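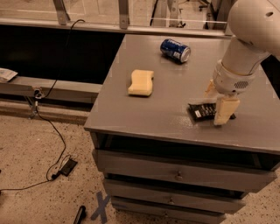

## 6. Setting the wash cycle and descaling schedule

Applies to Stanness under-sink water softeners with the Trilotik control head, second revision and later. Units with the older dial timer are covered in section 9.

Before starting, have the water hardness figure at hand. Use the figure from a test strip taken at the cold kitchen tap, before the softener. A supplier's yearly average is not accurate enough for step 4.

**CAUTION:** Close the inlet valve before removing the control head cover. The head stays under pressure when the display is off.

### 6.1 First-time programming

1. Set the bypass lever to BYPASS.
2. Plug in the power adapter. The display shows the firmware number, then a blinking clock.
3. Set the time of day with the arrow keys and press SET. The clock is 24-hour only.
4. Enter the hardness in parts per million. The factory value is 109.
5. Enter the number of people in the household. Count a regular weekday visitor as one person.
6. Press and hold SET until the display shows the calculated capacity. With the factory values this is 582 gallons between washes.
7. Return the bypass lever to SERVICE, slowly. Fast opening can push resin into the outlet screen.

**Note:** If the display shows E3 after step 6, the hardness value is out of range. Repeat from step 4. E3 does not clear by itself.

### 6.2 Choosing the wash time

The wash cycle takes 37 minutes. Unsoftened water passes to the taps during this time. The default start is 2:00 a.m. — change it if a dishwasher or washing machine runs overnight.

1. Press MENU twice.
2. Select WASH START and enter the hour.
3. Select DAY LOCK if the wash must fall on a fixed day, for example Tuesday. With DAY LOCK on, the unit may wash before the capacity is used up.

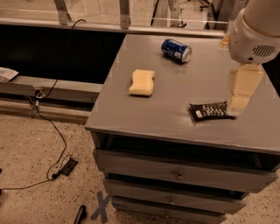
*Section 6 · 3 min read*

### 6.3 Descaling the injector

Descale the injector when the meter total reaches 1,972 gallons after first start, and again at each service reminder. Use Smits citric descaler or plain citric acid. Do not use vinegar; it swells the injector seal.

1. Close the inlet valve and press WASH NOW to release pressure. Wait for the display to read 0.
2. Unplug the adapter.
3. Remove the two cover screws and lift the injector cap straight up.
4. Pull out the nozzle and screen. Note which way the nozzle faces — the narrow end points down.
5. Soak both parts in the descaler for the time given on its package. Rinse under cold water.
6. Refit the screen first, then the nozzle, then the cap. Tighten the screws by hand.
7. Open the inlet valve a quarter turn and check the cap for drips before opening it fully.

**CAUTION:** Do not clear the nozzle with a pin or wire. A widened opening changes the brine draw and cannot be corrected in the menu.

Replacement nozzles are sold under the Sirkedel parts label. Quote the letter molded into the old nozzle when ordering.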